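Open afternoon at Jenham: the spice table
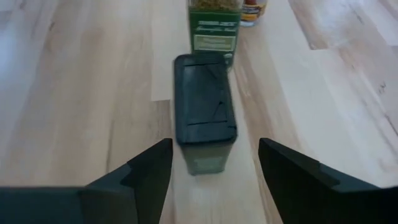 It was the small things that people stayed for, Valdovinos wrote to us afterwards, and the big arms in the main hall might as well have been left switched off. Plenty of members who made the trip in August would agree. The queue for the spice table went back past the tea urn for most of the afternoon.

Jenham opened its workshop from two o'clock until half past five. Visitors were taken through in groups of 14, starting with the stores, then the main hall, then the side room where the handling work is done. The task there is simple to explain. Spice containers stand close together on a wooden table, and a two-fingered gripper has to close on one of them without disturbing the others. The one nearest the gripper had a black lid wider than its body, and the fingers come in open, low down, either side of the narrower part.

Staff said that spice containers are harder than they look. The shapes differ, the lids overhang, and a row seen from above hides a good deal of what is behind. A camera at the wrist gives the close view, and visitors could follow it on a screen next to the table.

The arm is run by a program called Jerik, which has been in use at Jenham since the spring. It learns from recorded attempts, and the team had 396 of them for this task by the time of our visit. They would like 900 before they try a full cupboard shelf. Each attempt is kept, good or bad, with a note of which container was asked for. Children in the second group were allowed to choose, and picked the herbs at the back more than once.

Questions were mostly about speed and cost. The arm is slow, and the staff made no secret of it. They have set it that way while people are standing nearby. On cost we were given no figure, only that the fingers are cheap to replace and the wrist is not.

Pataretti, who make fittings for kitchens, had a stand by the door with drawer inserts and a leaflet on layouts for people with limited grip. The leaflets ran out early, but we have a copy in the office if anyone wants to borrow it.

In all, 70 members signed the visitors' book. Parking was tight and the last group started late – Jenham have asked us to book by time slot if we come again. The side room is up a short flight of steps, with a ramp round the back by the loading bay. Please ask at reception for the ramp door to be unlocked.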